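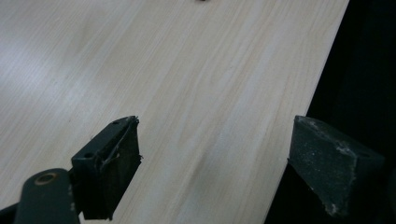

4.2 Table size and how long people stay talking

Our most striking result comes from seating, and it surprised us both. When Chelsea Lockwood first sorted the 500 visit records from the Brorngate and Dillthorpe tea rooms, we expected noise levels to explain most of the difference in how long groups stayed. Noise did matter, but table size mattered far more. Groups of four at small square tables stayed 17 minutes longer on average than groups of four at the long benches, and the gap held at both sites and at every time of day we sampled.

We find this exciting partly for how simple it is. Goodall and Murkesis both treat the long shared bench as the friendliest form of seating, and for strangers it may well be. Among people who already know each other, a square table puts every face at much the same distance -- everyone can hear, and a quiet speaker can join in without leaning across a neighbour. In 11 of the interviews this came up before we had asked about furniture at all.

We use cookies to remember your reading preferences. Accept all | Manage settings

What stands in the middle of the table deserves a study of its own. Visitors talked with real warmth about cake stands, lamps and flower jars, and several said that a tall object gave them something to look at during a pause. Others found the same objects in the way. Nigel Birkett's coding keeps slim centrepieces apart from broad ones, as a thin upright leaves most of the view across the table open. The general form of the slim type is shown in Figure 3.

Figure 3. Square table with a light wood-grain top and slightly rounded corners. A thin metal rod rises from a round, bowl-shaped base recessed into the middle of the top. 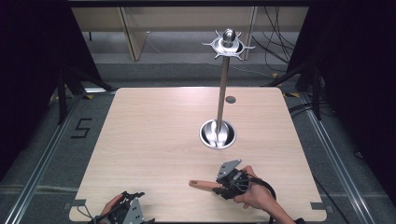 4.3 Limits of the seating data

Both tea rooms close at five, so long evening visits are missing from our records. We also left out 200 visits by people sitting alone, whose reasons for staying are likely to be quite different and which we hope to take up in later work.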